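Mangubat Robotics Support
Ticket title: Two-arm kit – right gripper stops short or drifts over basket handle
Product: Allar two-arm tabletop kit, evaluation unit
Customer: Stemmont
Opened by: Tegan Halliday
Assigned to: Keith Stubbs
Opened: 23 February 2025
Status: Closed, with one item passed to documentation

Problem as reported

We have the Allar kit on a 21-day evaluation. The test job is a simple transfer: packaged snacks go from an open cardboard box into a wicker basket with a tall handle. The left arm does this without trouble. The right arm either stops above the basket with error 17 (path blocked) or finishes its approach too close to the handle and knocks it.

The job ran fine with a plastic tub in November, when we had the first loaner. The only things we changed are the basket and the software version. We ran the setup wizard twice and got the same result both times.

Reply 1 – Keith Stubbs

Thanks for the clear report. Error 17 means the planner could not find a route that keeps the minimum distance from a known object. It does not mean the arm hit something. Please send:

The job file and the last log.
The height of the basket with the handle included.
The clearance value on the Workspace page.

Please also check the cable on the right wrist. If it is pulled tight at full reach, the joint reports extra load and the approach can end early.

Reply 2 – Tegan Halliday

Job file and log are uploaded. Clearance is set to 20 mm, the default. I had entered the height of the basket at the rim and left out the handle, so that may be part of it. The cable has slack at every position I tried.

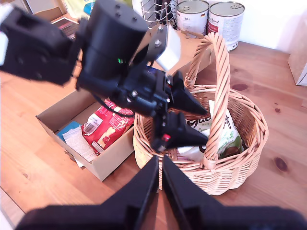

The approach point in the job file is still the one we taught with the tub. I didn't think it needed to change, because the basket stands in the same spot on the table. Lowering the speed to half made no difference to the error, but the drift got smaller.

Reply 3 – Keith Stubbs

I went through the log with Rukhsana Pirzada from the motion team. There are two separate causes.

First, the handle. The wizard treats a container as an open cylinder up to the height you enter. With the rim height entered, the planner believes the space above the rim is free. The wrist then comes in across the handle. When the depth check picks up the handle late, you get error 17. When it misses it, you get contact.

Second, the drift. The new version resets the payload value to 500 g when a job file is imported. Your bags are much lighter than that, so the arm overcorrects at the end of a fast move.

Steps to fix

1. Open the job file and set the payload by hand for both arms. Save it before running anything.

2. On the Workspace page, change the container type from Open to Handled. Enter the full height, and enter the direction the handle runs.

3. Delete the old approach point. Teach a new one above the handle and to one side of it, then a second point lower down for the release.

4. Run the job at half speed with no item in the gripper. Watch the gripper as it moves near the handle, and keep a hand on the stop button.

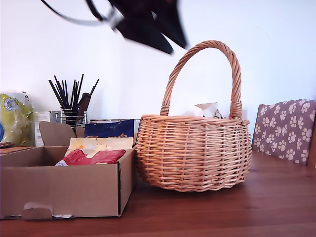

5. If the empty run is clean, run it again with a bag, then go back to full speed.

Reply 4 – Tegan Halliday

Done in that order. Step 2 took a while to find – "Handled" only shows up after you turn on the advanced view, and the printed guide doesn't mention it. After step 5 the right arm completed 20 transfers with no error and no contact. The left arm still works as before.

For the evaluation notes: the arms are good and support answered quickly. The payload reset should be in the release notes, and it wasn't.

Closing note – Keith Stubbs

Missing "Handled" entry in the guide passed to Rangi Treloar in documentation. Payload reset on import logged as a defect. Stemmont can keep the current version as long as the payload is checked after each import. Closing the ticket.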